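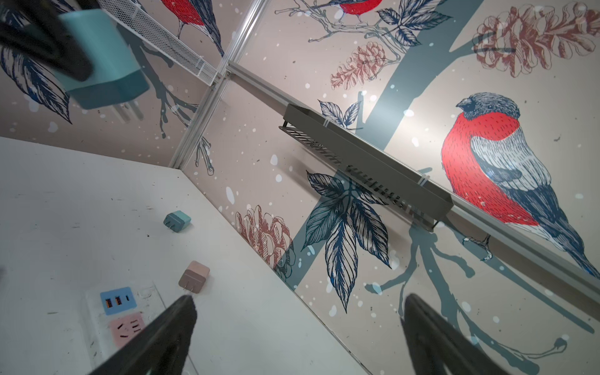
3.2 小型工位的桌面充电区:物品、位置与占用

图3 隔间桌面一角。白色桌面上两只充电头(青绿色、灰褐或灰粉色各一),左下为带半透明围边的白色插排,浅蓝色USB面板与粉色插座面板。

上一节讲的是隔间整体尺寸和隔音,这里只谈桌面。更准确说,谈插排周围那一块。访谈里受访者抱怨最多的就是这一块,比椅子多,比灯也多。原先提纲里没有单独列,八月补访时才加上。

样本:Breltotum共享办公点的14间小隔间,外加Jokham分点13间作对照。两处户型接近,都是单人用,桌子靠墙角。墙面装饰各不相同,图3这间贴的是鸟与树枝图案的墙面,使用者普遍说“看着不闷”。装饰对桌面使用有没有影响,本文不作判断,材料不够。

3.2.1 插排的位置

图3的插排在画面左下,面板上有两个橙色USB-A口、一个小的USB-C口,下面是粉色插座面板。这种一体式布置在Breltotum较常见。Jokham那边多数装在桌下,要弯腰。

两种做法各有麻烦。桌上的,够得着,但占桌面,线也全堆在上面;桌下的,桌面干净,可是充电头插进去以后使用者常常忘记拔。Ruben Prins整理的遗留物登记里,Jokham的充电头明显多于Breltotum。登记表前后格式不统一,早期几页只写“电器”,没法细分,所以这里不给比例。

还有一点,访谈中反复出现:方块形充电头插在相邻插孔时会互相挡。使用者的应对办法是把暂时不用的那只拔下来放在手边,等要用再换。于是桌面上经常有闲置的充电头。一位受访者的原话:“插着的永远不是我现在要的那个。”

3.2.2 充电头本身

充电头是小东西,但它有插脚。插脚外露的型号放在桌上,总有一面放不平,朝哪边搁全看随手一丢。图3里两只的插脚都露在外面,青绿色那只的插脚偏向左下。收纳时这一点很要紧,浅盘里放三四只,插脚互相别住,取一只带出一只。可折叠插脚的型号没有这个问题,不过在本次样本中不多。

颜色。起初我们没把颜色当变量,是Enikő Kun在第二轮编码时提出来的。彩色充电头(青绿、粉、灰褐一类)在白桌面上容易看见,受访者离开前更容易注意到;白色的放在白桌面上,容易漏。她把“看见了才会收”列成单独一条编码,后来证明有用,归入该条的访谈片段不少。反过来,同色系带来另一个毛病:两个人前后用同一隔间,都是青绿色的,拿错。管理方的处理是发贴纸,写名字,贴的人不多。

3.2.3 桌面的磨损

白色台面不耐看。图3那张桌面上有零散的深色小擦痕、笔迹和斑点,这在样本中算普通情况。痕迹怎么来的,受访者说法不一,有的怪笔,有的怪包底的脚钉,有的怪充电头的金属插脚。我们没有做磨损实验,只能并列记下。Nasrin Ansari建议把插脚划痕单独做一次对照,留待后续。

清洁频率两处相同,每晚一次。清洁人员的做法是先把桌上散放的小件挪到一边,擦完再放回。放回的位置往往不是原位,第二天一早来的人就要找。这一条在隔间长租用户那里意见最大,日租用户几乎没提。

3.2.4 上方空间

桌面不够,自然想到往上走。图3隔间的墙角有银色铝立柱,靠上位置接一块白色网孔搁板,右侧墙面另有一条铝横杆。网孔板的好处是轻,不挡光,挂小钩方便。坏处也有,插脚细的东西放上去会卡进孔里,充电头尤其。搁板装得高的话,坐着的人不愿意站起来拿,结果东西还是回到桌上。

Uzma Gilani访谈的几位用户自己加了布袋或小盒,挂在横杆上。使用反馈比搁板好,理由很一致:坐着就能够到。布袋最好浅一点,深的话充电头沉底,又变成翻找。

3.2.5 遗留与归还

遗留物登记共604条,两处合计,含雨伞、水杯、眼镜等。充电头与数据线在登记本上是分开写的,但归还时常常一起领走,导致两栏数字对不上。核对过两遍,仍有出入,暂按登记时的写法保留。

归还环节的困难主要是认领。充电头外形太接近,失主往往只能说出颜色和“方的”。前台曾试过让认领人描述插口数量,很多人说不上来。Zulell收纳盒在Breltotum试用过一段时间,分格按颜色,前台反映找起来快了些,但格子偏小,稍大的圆角款放不进去,只能搁在盒盖上面,时间一长又乱。

3.2.6 小结性的几点记录

以下几点供第4节讨论布局方案时引用,先后顺序不代表重要程度。

(1)插排放在桌上时,旁边需留一块固定的空位给拔下来的充电头,大小以并排放三只为宜。不留的话使用者会自己占,占的位置通常是写字的位置。

(2)搁板不宜作为充电头的主要存放处。网孔板若要用,加一层垫。

(3)清洁后小件的归位应有约定,哪怕只是“统一放插排右侧”。Ko分点已这么做,但该点不在本次样本内,只作旁证。

(4)桌面颜色与小件颜色的反差值得在选材时考虑。深色台面我们没有样本,Saqib Sethi手上有一批浅木色台面的记录,格式不同,还没并进来。

局限:访谈对象以长租用户为主,日租用户偏少;问卷共发出100份,回收情况见附录表A2,其中关于充电区的三道题有漏答,漏答集中在最后一题,可能是排版原因,那题印在了背面。另外两处分点的插排型号并不完全一样,接口数目有差别,比较时只比较位置,不比较接口。

隔间门口的包架和挂钩放在3.3节。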